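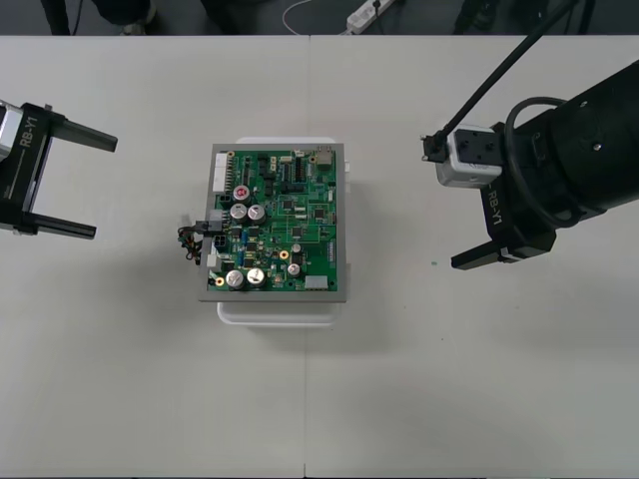
By Paraskevi Lazaridis | Filed under: Bench & Tools | 4 comments | 2 shares

Back in the spring I promised a proper write-up of the Kelton board-handling service, and several of you have written in to ask whether I'd forgotten. I hadn't! It has been a busy stretch at our end, and I wanted to spend enough time with it to have something useful to say.

For anyone new to the newsletter, Kelton sells a monthly package for repair shops that want help moving circuit boards through inspection without buying a whole production line. You get the setup visit, the training sessions, a library of ready-made routines and a person on the phone when things go sideways. The arms are a pair with RB-Y1 printed down the grippers, and one of them carries its camera up on the wrist, so it can look down at whatever you've set between them. Ours has mostly been looking at power and control boards, the crowded green kind with fat silver capacitors and a bundle of wires hanging off one side, still sitting in the metal frame.

Those wires are where I'd start if you're thinking of signing up. A bare board is easy, and the first routines Kelton gives you are all written with bare boards in mind. Leave a harness plugged in and you have a lot more to plan for, especially on the side where the gripper wants to come in. Politis, our trainer from Kelton, was very patient with us over this (I must have called every afternoon for a while) and ended up writing two extra routines that approach from the frame side. They're in the library now, so you won't have to ask.

I also want to put in a word for lifting your work off the table. We rest ours on a plastic container, and I've grown quite fond of the arrangement. Kelton will happily sell you a raised fixture from Hustevora for $70, and it's a handsome thing, but I'd try whatever is in your cupboard first and see what height suits you.

What don't I like? The manual, mainly. It jumps straight from unpacking to advanced settings, and the chapter on finger spacing reads as if two people wrote it without meeting. The camera software is also slow to open in the morning, so I start it and go make coffee.

All in all I'm glad we have it, and we've renewed through December. The Lirnstead shop has the same package and does mostly audio gear, so I'm hoping to bring you their side of things next time. If you have questions for them, send them my way and I'll pass them along.

Home | Back Issues | Reviews | Subscribe | Contact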